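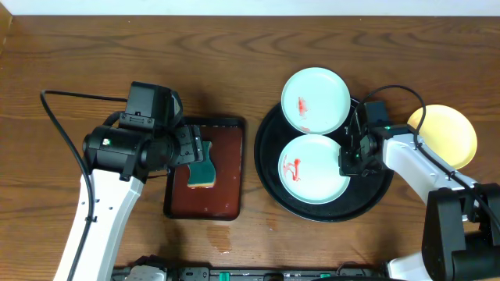 Ticket: Second bench for the Plorinstead site, equipment list and open questions
Queue: Purchasing / Robotics
Status: Open, waiting on quote
Priority: Normal

Original request

Hi all, we'd like to plan a second two-arm bench at Plorinstead, same layout as the one at Heltville. The dishwashing work has been a joy to set up (plates, trays, sponge, the lot) and we have more tasks lined up than one bench has hours for. Before anything gets ordered I want the problems from the first build written down in one place so we don't pay for them again.

What we have now: two arms with parallel grippers, a camera module on each wrist, one power strip along the front edge of the table, wooden tabletop.

Issue 1: liquid on the table

The sponge tray is small and water ends up on the wood beside it. The strip and all its plugs sit along the front edge, on the same surface. I'd like to budget for a raised rail or a strip mounted under the table. Distbridge lists a splash-rated one for $70, which seems like money very well spent. Also a tray with a higher lip, if anyone has a favourite.

Update, 9:40 am: Facilities agrees on moving the power. They'd prefer it bolted under the back edge, with the switches still reachable from the operator's seat. Fine by me!

Issue 2: cable loops

Each arm has its cable looping up over the top in a big arc. It gives the wrist lots of freedom, which is great, but the loop on the right-hand arm can get between the camera and whatever is at that end of the table. We tried shorter leads at Heltville and the wrist ran out of slack on long reaches, so please don't order short ones. Clip-on guides from Tran are $23 a set and we need 2 sets per bench. I tested one set on the left arm and the motion felt just as smooth as before.

Update, 11:15 am: Approved. Adding guides for the existing bench too, so 4 sets in total.

Issue 3: gripper fingers

The stock fingers hold a sponge really nicely. Plates are harder, especially when one overlaps another or hangs over the rim of the serving tray. Tran has a soft-tip finger kit and I'm keen to try it. No firm price yet. Could we get one kit on loan before we commit to a full bench's worth?

Update, 1:30 pm: Tran is happy to lend a kit in August. Keep this line out of the order for now and I'll reopen it once we've had a proper play with it.

Issue 4: consumables

This got missed completely last time. Sponges, sauce for the stains, spare plates, towels. Please put $300 in the yearly line for the two benches together. Plates should be a mix of colours, as the mint ones and the yellow one have both been useful and the red stains show up beautifully on the mint. Same black round tray, please, so results can be compared between sites.

Still to do

Quote for arms and wrist cameras from Distbridge (requested, no reply yet)
Measure the Plorinstead table, depth especially, with room for both bases
Decide between wood and a sealed top. I'm leaning towards sealed, but would love to hear from anyone who's run cameras over a shiny surface
Confirm freight to Plorinstead is in the quote, as it wasn't for Heltville

Last comment, 4:05 pm: Distbridge has picked up the request and asked for the table depth. Measuring it tomorrow morning and will post the number in this ticket.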